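水のボトルを捨てられない

うちの台所には、何の役にも立っていないのに引っ越しのたびに生き残るものがいくつかある。錆びた栓抜き、ふたの合わない保存容器、そして緑の瓶だ。最後のやつについては、捨てるべきだという意見を家の内外から何度もいただいている。ありがたく聞き流して、今も机の上に置いてある。

もとは炭酸水が入っていた。去年の7月、友人のツェゲレダが遊びに来たときの手土産である。彼女は手土産というものに独自の基準があって、甘いものは持ってこない。こちらが甘いものを期待しているときほど持ってこない。その日も紙袋から出てきたのは緑色の瓶が2本で、「暑いから」と言われて終わりだった。暑かったので、文句も言えずに飲んだ。

1本はその日のうちに資源ごみに回した。もう1本は洗って水切りかごに伏せておいたら、翌朝まだそこにいた。その次の朝もいた。そういうことが続くと、もうごみとは呼びにくい。水を入れて窓辺に置いてみたところ、妙に見栄えがよく、そこからずるずると同居が始まった。
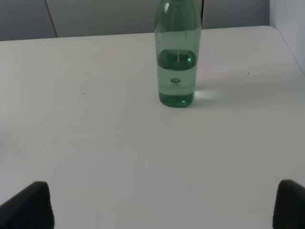

水は半分くらい。これより多くても少なくても、なぜか落ち着かない。

白い机を買ったのは春先で、Kosiaという通販の店の、たしか一番安いやつだった。届いて組み立ててみると、白い。商品ページにも白と書いてあったのだから当然なのだが、六畳の部屋に置くと想像の三倍くらい白い。コーヒーの輪じみも消しゴムのかすも、全部が名乗り出てくる。最初の一週間は布巾を片手に暮らした。二週間目からは見ないことにした。

その白さが初めて報われたのが、瓶を置いたときだった。右側に淡い緑の光がぼんやり落ちて、その先にうすいピンクというか藤色というか、そんな色まで出ている。安い机にしては上等な芸である。木目の机を使っていたころには、瓶の足元など気にしたこともなかった。

ところで、この水は何に使うのかとよく聞かれる。植木にやる、と答えている。植木は去年の秋に枯れた。したがって現在のところ、使い道はない。ただ、二、三日に一度は入れ替える。古い水を流しに捨てて、新しい水をまた半分まで入れる。傍から見ればまったく無意味な作業だが、締め切り前にこれをやると仕事をした気になれるので、私にとっては危険な作業でもある。

先月はゲメチュが来て、瓶をしばらく眺めたあと「花を挿せばいいのに」と言った。もっともな意見だ。実は一度やった。スーパーのレジ横で買った小さい束を挿してみたら、とたんに花の話になってしまって、瓶のほうは誰も見なくなった。おまけに花びらが机に落ちる。白い机に落ちた花びらは風流と言えなくもないが、三日目の花びらは風流ではない。以来、何も挿していない。

ゲメチュはその場で納得した顔をして、帰り際にもう一度「花」と言った。

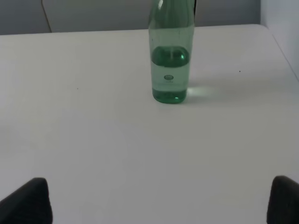 底の緑も濃い。個人的な見どころはここ。

瓶を置いておくと、胴の真ん中あたりに濃い緑の帯ができる。理科の得意な人なら水面とガラスの曲がり具合で説明してくれるのだろうし、私も一度調べかけたのだが、屈折率という単語が出てきたところで画面を閉じた。18歳で物理と別れて以来、よりを戻す気はない。きれいな帯だと思って見ているぶんには、数式は要らない。

下のほうには小さな楕円の印もついている。その下に字が一行あるのだが、小さすぎる。ツェゲレダにどこの水だったのか聞いてみたら、「緑のやつ」という返事が来た。それは知っている。

手入れについても一応書いておく。内側が曇ってきたら、ぬるま湯に重曹をひとさじ溶かして、口を押さえて振る。それでもだめなら卵の殻を砕いて入れて、また振る。祖母がやっていた方法で、腕が疲れるところまで含めて伝統である。細長いブラシも買ったのだが、首のところでつっかえて、いまは排水口の掃除をしている。出世なのか左遷なのかはわからない。

机のほうは、Derese食器洗いスポンジの柔らかい面でときどき拭く。硬い面で拭いた跡が隅に一か所あって、そこには鍋敷きを置いた。来客はみな、なぜ机に鍋敷きがあるのかと聞く。瓶のことを聞かれるよりは答えやすい。

そのツェゲレダが、来週また来るらしい。手土産の話はまだ出ていないが、念のため、窓辺を少し片づけた。もう1本ぶんの場所は空けてある。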